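Esala at Unavville: Golf Cart and Common Area Walk-Through
Inspected November 16, 2019
Inspector: Rania Farouk
Accompanied by: Sølve Dalen, residents' cart club
Ratings used: OK / Fix / Not accepted

Comments are mine. Where the management office gave me a written answer after the September visit, I have noted it and said whether I believe it.

CART PATHS

1. Path surface, main gate to clubhouse. OK.
Repaved over the summer and holding up. The edge has started to crumble on the pond side where delivery trucks cut the corner. I was told trucks do not use that path. There are truck tire marks on it.

2. Path surface, Cisternas loop. Fix.
Tree roots have lifted the pavement in 3 places, the worst of them behind unit 111. A cart going at normal speed bounces hard enough to slide a bag off the seat. Orange paint has been sprayed around each lump, and this was described to me as a repair. Paint tells you where the bump is if it is daylight and you are looking down.

3. Road crossing at Truner Street. Not accepted.
The stop line for carts has worn away. The hedge on the left still hides oncoming cars from anyone sitting at cart height. The September answer said the hedge had been "trimmed to standard." I asked which standard and have not heard back. Mr. Dalen parked his cart at the crossing and I sat in it. I could not see the road until the front wheels were past the curb.

4. Speed signs. OK.
All present. I doubt they slow anyone down, but the checklist only asks if they are there.

5. Tunnel under the county road. Fix.
Two lights out at the east end, same as last time. The drain was clear. Carts going both ways are supposed to fit side by side, and they do if neither driver has added wide mirrors.

CARTS FOR SHARED USE

6. Brakes. Fix.
We tried each of the 5 loaner carts on the clubhouse slope. Four held. The one with the green roof crept downhill with the parking brake fully set. I asked for it to be taken out of use while I was there. The key was removed and hung back on the same hook as the others, so I went and got it and handed it to the desk.

7. Seat belts. Fix.
Fitted on all loaners. One rear buckle is jammed with something sticky. The office says residents do not want belts. That may be so, but it does not clean the buckle.

8. Headlights and turn signals. OK.
All working. Horn weak on one.

9. Tires. OK, with a comment.
Enough tread. The pressure log shows the same number for every tire every week going back to spring. I have never met a set of tires that behaved that well. I would like to see the gauge.

10. Club parade carts. Not inspected.
These are privately owned and outside my list. Mr. Dalen would like it recorded that he asked for them to be included. I will say only that extra decorations should stay clear of the pedals and the driver's view, and that a rope of lights run off the main battery ought to have a fuse in it.

CHARGING SHED

11. Outlets and cords. Not accepted.
An extension cord is still running under the door to feed the last two bays. In September this was temporary. It now has a dirt line along both sides of it. Every cart should charge from its own fixed outlet.

12. Battery water and gloves. Fix.
Distilled water on the shelf, gloves missing, eye wash bottle past its date. The binder says the bottle was checked this month. Whoever initialed that page should have read the label.

13. Fire extinguisher. OK.
Tag current, needle in the green. A mop bucket had been left in front of it and was moved while I waited.

14. Air flow. Fix.
The roof vent turns. The wall vent has been taped over, I was told to keep out lizards. A piece of screen would do the same job and let air through.

CLUBHOUSE AND COMMON ROOMS

15. Ramp and handrail at cart drop-off. OK.
Rail is solid. Non-slip strips replaced on the top half only. I would have started at the bottom, where the rain collects.

16. Furniture and wall hangings. OK, with a comment.
Walkways between tables need to be wide enough for a walker, and anything hung on a wall should be fixed at both sides so it cannot swing or drop. The new decorating plan talks a lot about "warmth" and says very little about fixings. Heavy items belong where they will not be pulled down onto someone's feet.

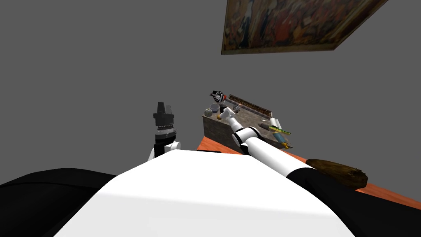

Framed painting high on a gray wall, table with stone-textured block.

17. Exit doors. Fix.
The side door opens with a push, but it takes a good shove. The office says it was adjusted. Mr. Dalen needed his shoulder, and he is a fit man. Several people who use that room every day could not have done it.

18. Exit lighting. OK.
Held on battery for the full test.

19. Defibrillator. OK.
Pads in date. The cabinet sign is behind a coat rack. Move the rack.

20. Emergency phone list. Fix.
The cart breakdown line, extension 628, rang and rang. I tried it twice in the morning and once after lunch. The sheet says it is answered at all hours. Either staff it or take it off the sheet, and do it before someone is stuck in the tunnel after dark.

FOLLOW-UP

Items 3 and 11 have now failed two visits in a row. I do not want another letter saying work is "in progress." Send me a dated photo of the cut hedge and the invoice for the new outlets, and I will come back and look for myself.

The green-roof loaner stays parked until a mechanic has signed for the brake. A test drive by the front desk does not count.

The office has asked whether the items marked Fix could be listed as OK pending repair. No. They can be listed as OK when they are.

Copy to management office, copy to cart club notice board.
R. Farouk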